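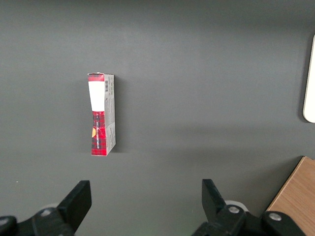 Cartons of this proportion should never be stored upright without a neighbor on each side, according to a visitor at the first table, and the tall ones go at the waist before they go at the base. The demonstrator agreed about the waist and disagreed about the neighbors. A tight row, in the demonstrator's view, hides the damage until the carton is pulled out, and by then the panel has taken a set and will not recover.

That exchange set the level for most of the open day at Midau, held on 7th January in the ground-floor rooms of the Preltik building. The subject was small household storage: what goes in a drawer, what stays on the surface, and how packaging behaves once it has left the store shelf. The program ran in two sessions with a break between them. I attended both.

The first session dealt with used cartons. Midau keeps a reference stock of 500 packages, all in the condition in which they came out of ordinary kitchens and offices, and new stock is not accepted. The narrow red tartan carton is typical of the collection. It is creased, a piece of board stands up at one top corner, and the front panel has bent inward near the middle. A carton in this state still stands on its end, but its widest point can no longer be taken from the printed dimensions. The advice was to measure at the top edge and again at the base and to use the larger figure when sizing a compartment.

Print was discussed as a practical matter. A busy pattern such as tartan makes shallow creases hard to see, and a plain pale panel shows them early. Lettering that runs along the length of a carton is easier to read when the carton lies on its side, which argues for laying such packages flat in a drawer with the text facing up. Few people in the session did this at home. I do not either, mainly for lack of drawer width.

A short segment followed on board thickness and fold direction. The samples passed along the rows had been cut by hand, and the edges were too rough to judge the fluting properly. Loose sections mounted on card would have been more useful.

The break was 49 minutes by the printed schedule and closer to an hour in practice. Coffee was served in the corridor.

The second session moved on to furniture and mixed objects on a tabletop.
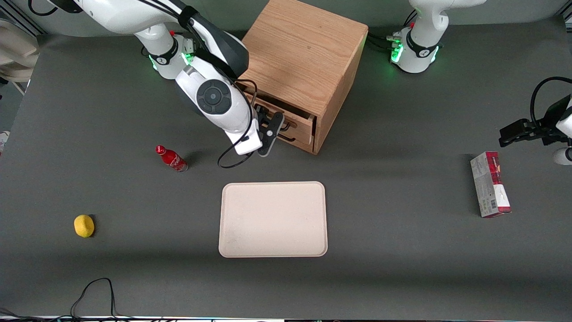

Peeters, Contributing Editor, Storage and Interiors

The cabinet used in this part is a small cube in a light oak color with the grain clearly visible. It has a slot handle cut into the drawer front, so there is no projecting hardware to catch a sleeve or a cable. The drawer was shown partway out, which exposes the inner sides and is the position in which most household drawers are loaded. The session notes recommend loading from the back of the drawer forward, with the tallest item placed first.

The limiting dimension in a cabinet of this type is the internal height of the drawer. A soft drink bottle is a useful test piece for that reason. The Coca-Cola bottle lying on its side on the gray table represents the usual problem: a round object takes up more length than expected and needs a stop on at least one side. Three methods were described in the handout.

Side stop: a folded strip of card placed along the length of the bottle.
Cross placement: the bottle set parallel to the drawer front, cap to one side.
Divider: a fitted insert, such as the Plirnier adjustable type sold at the back of the hall.

The handout gives 51 mm as the minimum divider height for a half-liter bottle and adds 5 mm for a drawer that is opened with force. No source is given for either value. I asked for the test method and was told that it would appear in the June edition.

Cartons and bottles in one drawer were treated as a poor combination. A rolling bottle loads the side panel of a carton at a single line of contact, and that is where a weak panel tends to fold. If the two must share a drawer, the carton should lie flat against a side wall with a divider between it and the bottle. Cans were left out of the session for lack of time.

The dark matte table surface deserves a note. Pale board, red print and wood grain were all easy to distinguish against it, even from the third row. Glossy white tables at last year's event produced enough glare that people stood up to look.

Practical details for anyone planning a visit: the entrance is on the courtyard side, the street door is kept locked, and the cloakroom closes before the second session ends. Handouts are free and were gone by the break. The reference stock can be consulted by appointment, and packages may be handled but not unfolded.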